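From: Boutros Hall bookings
To: prarndale-tables list
Date: Sep 6, 2026
Subject: Re: Folding tables for the supper room, and place settings

Replying to the list so everyone has the same information. The earlier message is quoted first and my answers follow it.

> Hello all,
>
> We use the supper room at Mandthorpe on the first week of each month
> and have been getting by with the long trestles. They take two people
> to carry and they pinch fingers. I saw in the July notes that Boutros
> had changed over to square folding tables and I would like to know
> a few things before we spend any money.
>
> Do they wobble? Ours is a hard floor and it isn't level near the
> kitchen door. Does the top mark if somebody puts a hot dish on it?
> How many would you buy for 42 people sitting down to eat? And what do
> you put out at each place? We have been handing out cutlery in a heap
> at the end of the table and half of it comes back unused but still
> has to be washed.
>
> Also, does anyone have a price that isn't two years old?
>
> Thanks,
> Mandthorpe suppers

Taking the questions more or less in order.

Wobble. They are steadier than I expected. The legs cross under the top and you need to open them all the way until the catch drops. If one rocks, check the catch first and then turn the table a quarter turn before you start folding up cardboard. On our floor that fixes it most of the time. By your kitchen door I would keep a couple of thin rubber pads handy. Don't let people sit on the edge of the table. We had one leg bent that way in the first month, and Iltance would not replace it under the warranty.

Heat. Use a mat. I put a casserole straight down on one of ours and it left a dull ring that has never come out. Cold drinks are no trouble. Tea and beet juice wipe off if you get to them the same evening. Turmeric does not, so if you serve curry, use a cloth.

How many. We seat four to a table when people are eating and don't push it further. For 42 that means eleven tables, with two seats over. You can push two tables together for a family, but then you lose the places along the join. I would leave space between the rest. People need to get a chair back, and whoever is carrying plates needs to get past.
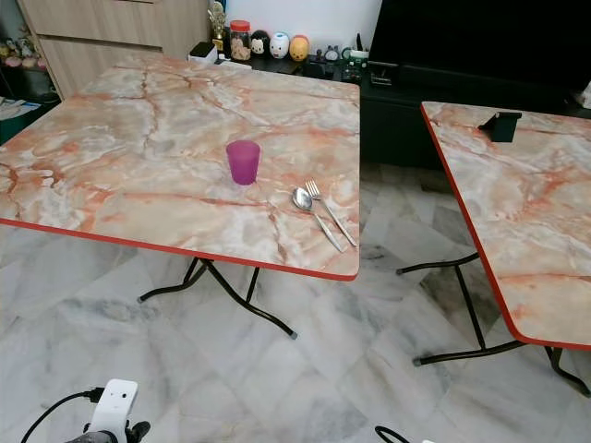
Place settings are where we saved the most work. We stopped putting out knives unless the menu calls for one, and most of our suppers are stew, rice or pasta. A plastic cup, a spoon and a fork side by side is the whole setting, and the plate comes out from the kitchen already filled. The cups are the see-through magenta ones, with a slightly frosted finish that doesn't show scratches much. On a pale marble-pattern top they are easy to spot when you are clearing. Glass was prettier, but we were sweeping up one or two every supper. Knives, extra spoons and the serving things stay in a tray on the side counter and people help themselves.

For setting up, open all the tables before anything goes on them. Wipe the tops, let them dry, then go around once with cups and once with cutlery. Going around twice sounds slower but it is quicker than trying to carry both. Our trays will hold up to 77 cups if they are stacked, although that is heavy and I would fill them halfway.

Price. We paid 2,997 for the full order from Iltance, delivered, and that included 3 spares. It was last year's price list, so ask for a new quote. They charge extra for delivery upstairs – our order went in through the ground floor doors, so I can't tell you how much.

Storage. Folded, they stand on edge against the wall. Put a strip of old carpet under them and turn them top to top so the frames don't scratch the surface. The edge band is the weak spot. Ours has lifted at the corner on two tables where they were dragged instead of carried. Contact glue and a clamp overnight held it.

If Mandthorpe wants to try before buying, we can lend four tables and a tray of cups for one supper. You would need to collect them and bring them back wiped down. Send dates to the bookings address and please leave the list out of that part.

Boutros Hall bookings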